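Search this site
Enter keywords
9 min read

The Price of a Stolen Signature

For two years a bookkeeper in Vurcombe moved money out of the accounts of people who trusted her. The court case took four mornings.

By Kaja Juška

The hearing in May began at 9:30 and the public seats were full by nine. Most of the people in them were over sixty. Several had brought folders of bank statements, although none of them would be called to speak that day. Edeltraud Kasten had hers in a shopping bag between her feet.

Kasten, a retired dental nurse, was the first to go to the police. In the spring of the year before, she tried to pay a roofing company and her card was refused. She went into the bank and asked for a printout. It showed 16 transfers she did not recognize, the smallest for $50 and the largest for $900. All of them had been approved with her signature.

"I looked at the signature and thought, well, that's mine," she said. "Then I thought, I was in the hospital that week."

The transfers went to Hamann, a company registered at a mailbox on the edge of town. Hamann had no staff and no website. Its only officer was Heike Brinkmann, who had kept books for small businesses in Vurcombe for most of her working life and helped older neighbors with their taxes for a small fee. Kasten had been one of those neighbors.

Brinkmann was charged with forgery and theft from 11 clients. She pleaded guilty to the forgery counts on the first morning and denied the theft, saying the money was owed to her for work. That left the court with a narrow question: whether there had ever been any work to bill for.

Detective Dirk Rothe spent most of a day on the stand answering it. His team had taken a computer and two boxes of paper from Brinkmann's home office. The computer held 144 invoices made out by Hamann. According to Rothe, they had all been created in a single weekend, after Kasten's complaint, and carried dates going back two years. The defense asked whether invoices might have been retyped from lost originals. Rothe said that was possible, but he had found no originals, no drafts and no emails that mentioned them.

The signatures were simpler. Brinkmann had scanned them from old tax forms and pasted them onto transfer requests, which she then faxed to the bank. One client's signature appeared on nine different requests with the same small ink blot beside the last letter.

How the faxes got through is something the trial did not really settle. The bank's branch manager gave evidence for less than an hour. He said staff compared each signature with the one on file and that the signatures matched, which they did. A callback rule had been in place for larger sums. None of the transfers was large enough to trigger it, and the prosecutor suggested Brinkmann knew that. She had once done payroll for Manthorpe, a furniture store that banked at the same branch, and would have been familiar with the forms.

Yiran Zou lost more than Kasten did and noticed later. He runs a produce shop two blocks from the courthouse, and Brinkmann had done his books since he opened. He gave her access to the business account in the second year. When I visited, he was unpacking a delivery and did not stop while we talked.
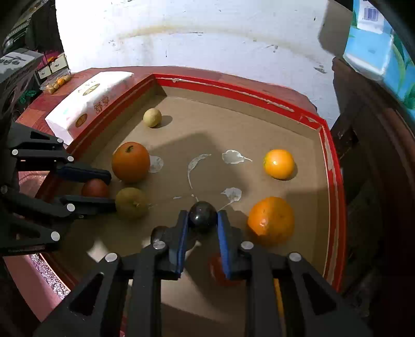
"She came in every month," he said. "She sat right there on the stool and had tea. I would have lent her money if she asked." He found out when a supplier called about an unpaid bill. He paid it from his savings and then paid three more. His daughter does the accounts now, in the evenings, after her own job.

Zou came to court only once, to give evidence. He said he did not want to look at Brinkmann and mostly looked at the clock.

The jury went out just before noon on the fourth day and came back at 3:15. It found Brinkmann guilty on all but one of the theft counts. The exception involved a client who had died before the trial and whose records were incomplete. The judge called the invoices "a second fraud made to cover the first" and sentenced her to three years. Her lawyer said she would consider an appeal. None had been filed when this article was finished.

Getting the money back is a separate matter. The court ordered repayment, but Brinkmann's house carries two mortgages, and Hamann's account was almost empty when it was frozen. The bank has repaid some of the clients in full and offered others a part. Kasten took the offer. Zou has not, and has hired a lawyer from Grarkska, a firm that handles small business claims, to ask for the rest. The first meeting with the bank is set for later this summer.

Kasten still has her account at the same branch. She goes in on the first of every month for a printed statement and reads it at the counter before she leaves.

Contact the editors | © All rights reserved | Back to top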